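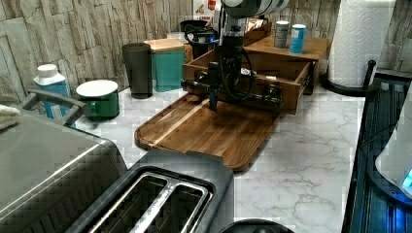
*Coffee corner, mid-sort. Drawer box on the big cutting board, cans up on the stand.*

# Sorting out a coffee corner on a crowded counter

Quick one, typing this between other things. Our counter is the short kind and everything lands on it - toaster, coffee maker, paper towels, mail. I redo it every October and again whenever I can't find the filters. Takes me one podcast.

## What you need

- a small wooden box with a drawer
- a little stand or shelf, anything that gets a few cans off the counter
- your biggest cutting board
- damp cloth, dry cloth
- a bag for the stuff you're tossing

My drawer box is a Stendero, secondhand from Birthe Eyvindsson, who had 3 of them. Any box will do if the drawer slides.

## Steps

**1. Put the cutting board down first.** Middle of the counter, whatever angle fits. This is your work surface. Get one with a raised lip if you can, grounds and crumbs stay on the board and you carry the whole mess to the sink in one go.

**2. Box and stand go on or next to the board.** Front of the drawer facing you. You want to pull it open without turning anything.

**3. Empty the drawer.** All of it. Don't pick through it in place, I've tried, you just stir. Keepers on the board, dead stuff in the bag. Old twist ties, go. Sugar packets that went hard, go.

**4. Wipe the inside.** Damp cloth, then dry. Leave it open while you do the next bit - wood holds on to water longer then you'd think.

**5. Cans on the stand.** One row, labels out. Small paper packages can go at the back, next to a can so they don't tip over. If you've got two cans of the same thing, the older one goes in front.

**6. Refill the drawer.** Flat things at the bottom, small loose things on top. Stop when it's two thirds full. Past that it jams and you're back here in a month.

**7. Tall stuff to the wall.** Tumbler, canister, the lidded box, bottles. Tallest against the backsplash, shorter ones in front. Coffee maker stays where the cord reaches.

**8. Paper towels upright, off to one side.** Close enough to grab with a wet hand.

**9. Toaster.** Nothing over the slots. No shelf, no towel hanging near it. Same goes for anything else that heats up.

## If it doesn't fit

Take something off the counter. Sorry. Eimear Ó Flaithearta keeps her spare beans in the hall closet and says it's fine, just mark the bag.

Drawer sticks? Rub a candle stub along the bottom edges, both sides, then slide it 5 times or so. Don't use cooking oil, it goes gummy.

Stand wobbles on a stone counter - felt pad under the short leg.

## Keeping it that way

Wipe the board when you wipe the counter. Empty the drawer properly every few months. New can comes in, old one gets finshed first.

Spice shelf is next, will add a link when it's written up.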